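Home Products Technology Features Events Subscribe

Rehearsing the kitchen: Kudent offers robot developers a room that does not exist

Reading time: 4 minutes

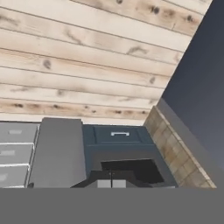

PRODUCTS AND SERVICES

Developers of household robots have long faced a practical difficulty. A machine intended to open drawers and put away crockery must be tried in a great many kitchens, and few firms can afford to build more than one or two. Kudent, a simulation service from the software house Arnaud, is intended to supply the rest.

The service provides subscribers with a library of 80 computer-rendered kitchens. Each may be altered in its finishes, its cabinet fronts and its layout, and each can be loaded with the customer's own robot model. In the kitchen shown, pale knotted planks meet a dark slate-blue wall, and grey drawers share a row with a teal-blue cabinet. Such contrasts are deliberate. According to Arnaud, a control system that has met only white doors and steel handles may perform poorly when either is changed.

Ludivine Charpentier, who leads the Kudent product group, describes the library as a training ground and a test bench in equal measure. "Our customers wish to know how a machine behaves in a room it has not met before," she says. "We hold back 12 of the kitchens for that purpose. They are released only when a customer asks for an assessment."

Assessment is likely to be of most interest to smaller firms. A customer submits a control system, selects from 30 household tasks and receives a written report with recordings of every attempt. Jobs sent in by Sunday evening are normally returned during the following week.

This magazine was given access to the service at Arnaud's office in Fustholm. Setting up a task was straightforward, and changes to surfaces and lighting took effect without delay. Drawers and hinged doors responded convincingly to a push or a pull. Soft materials are a weaker point — cloths and bin liners are left out of the present edition — and the manual would benefit from a fuller index.

Among the early subscribers is Stoner, a maker of light robot arms, which used Kudent to prepare for trials in real homes. The company ran 58 sessions before moving to physical equipment, and reports that its engineers now retain the service for checking each software update.

Kudent is sold by annual subscription, with assessments charged separately. A further set of rooms, covering utility rooms and pantries, is planned for September.

Contact the editors | Copyright, all rights reserved | Back to top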